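Faston Two-Arm Bench Station
Product line: Nultness
Item 473

Overview
The Faston Two-Arm Bench Station is intended for sorting, putting away and tray loading at a fixed table. It is supplied to stockrooms, repair counters and small packing departments where the same items pass across one surface many times in a shift. Two arms share the table and can work on one task together or on two separate tasks.

Green lights at the base of each arm can be seen from the aisle. Staff should read the printed guide to the light signals before their first shift at the station. 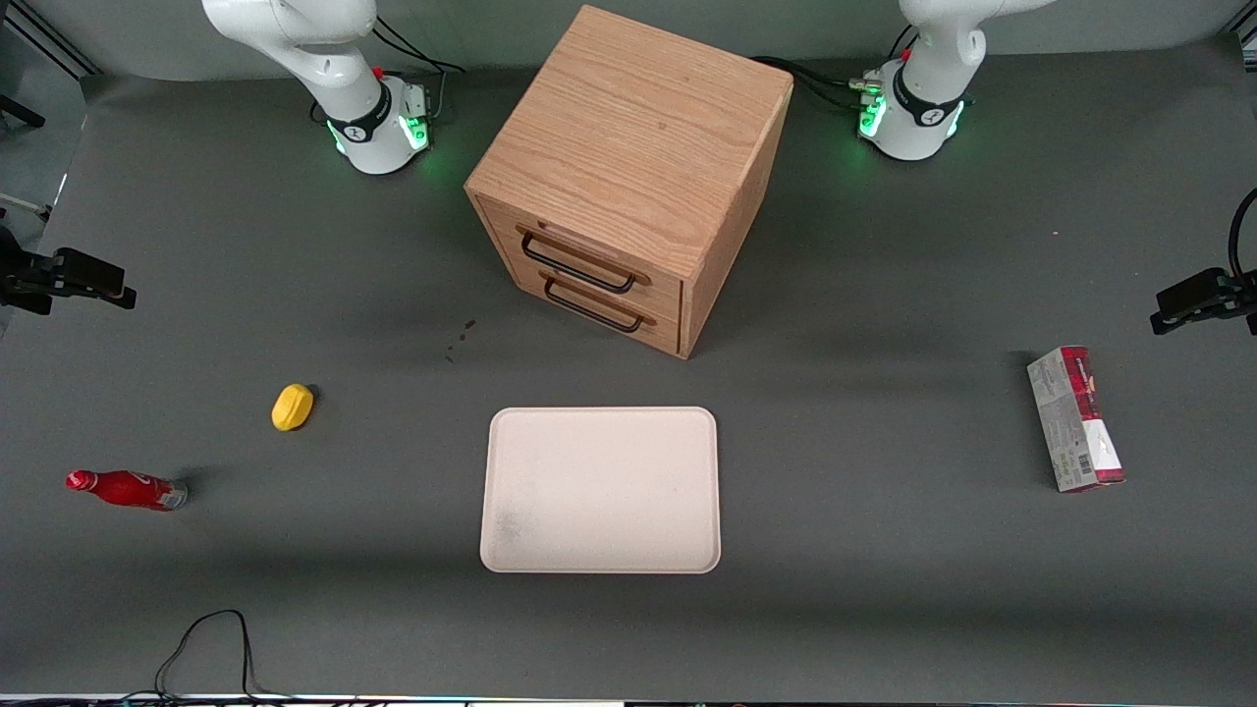
The station handles bottles, boxed goods and small drawer units with bar handles. New items are taught at the table by the people who already know the work, and no programming experience is required. Teaching a new item takes up to six sessions.

Effect on staff duties
The station takes over the reaching and repeated lifting. It does not decide where goods belong. That remains with the operator, who sets the order of work, checks the tray and deals with damaged packaging.

At the Andrade stockroom, eight employees moved from full-time table work to a rotation between the station, receiving and customer orders. "The first weeks in August were slow, and we kept the old table open beside it," said Gervásio Prado, shift supervisor. "People wanted to see the schedule in writing before they trusted it – that was fair."

Employers are asked to share the new duties with staff in writing before installation. A sample notice is included in the Florkolden training pack.

Supplied with the station
Two arms with parallel-finger grippers
Cable set
Operator guide and wall chart
Florkolden training pack, nine units

Page updated 20 Feb 2018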